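How to Comment on a Proposed Rule Before the Deadline

When a government department wants to change a regulation, it usually has to publish a draft and let the public respond. Most drafts get few comments from ordinary residents. The process is free, and you do not need a lawyer. These steps use the town of Osholm's rules as the model, but most places work in a similar way.
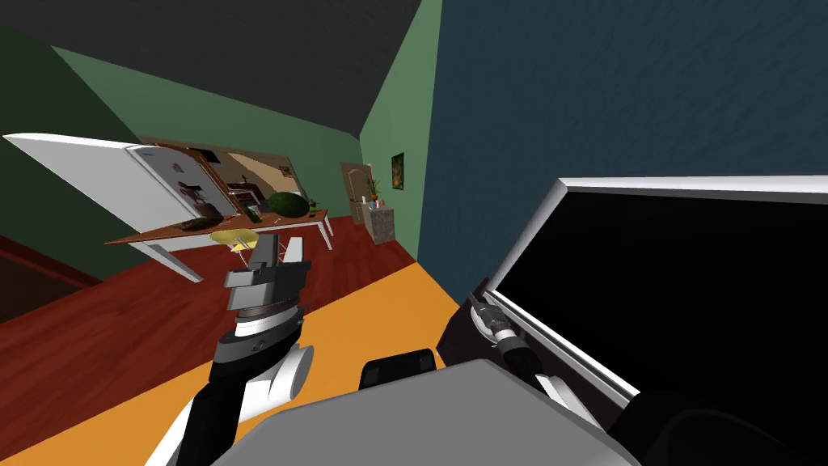
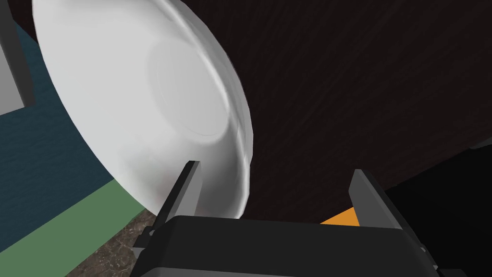
Who is allowed to comment on a proposed rule?
Anyone affected by it or interested in it, including renters, business owners and people who are not registered to vote.

Step 1. Find the docket number

Every proposed rule has a docket number. Look for it at the top of the public notice. If you only heard about the rule in the news, search the department's site for the subject and the word "proposed." Write the number down. Comments sent without it can end up in the wrong file, and a clerk may not be able to move them in time.

Step 2. Check which stage the rule is in

A rule can be in draft, open for comment, under review or final. You can only comment during the open period. In Osholm the period closes at 5 p.m. on the last day listed, and the online form shuts off at that time. Mailed comments have to arrive by then. A postmark does not count.

Step 3. Read the text that would change

Skip the summary at first and go to the section with strikeouts and underlining. Struck words are being removed and underlined words are being added. Last August, the draft on sidewalk permits ran to 235 pages, but the changed text took up only 9 of them. Read those pages twice, then go back to the summary and see if it matches.

Step 4. Write your comment

Put the docket number on the first line. Then say who you are and how the rule affects you. Name the section you are writing about and say what you want done with it: keep it, drop it or reword it. If you want it reworded, write out the new sentence yourself.

Gyu-bin Um, who runs a repair shop on Clamgate, sent in a comment on the permit rule that was four sentences long. It asked for one date to be moved, and the final rule used the later date.

The online form takes up to 2000 characters, including spaces. If you need more room, attach a separate document and write "see attached" in the box.

Step 5. Leave out private details

Comments are public records. Your name and anything in the text will be posted. Do not include your phone number, account numbers or medical details about other people. Check attachments for the same things.

Step 6. Submit and save the receipt

After you press Submit, you get a tracking number. Save it or print the page. If your comment is not posted within two weeks, call the clerk's office and give them that number.

Step 7. Watch for the response

The department must publish a response document along with the final rule. Similar comments are often grouped together, so search by section number as well as by your name. If the final text is very different from the draft, there may be a second comment period, and you will need to file again under the new docket number.

Written by Liesbeth Timmermans. Last updated 23 Sep 2020.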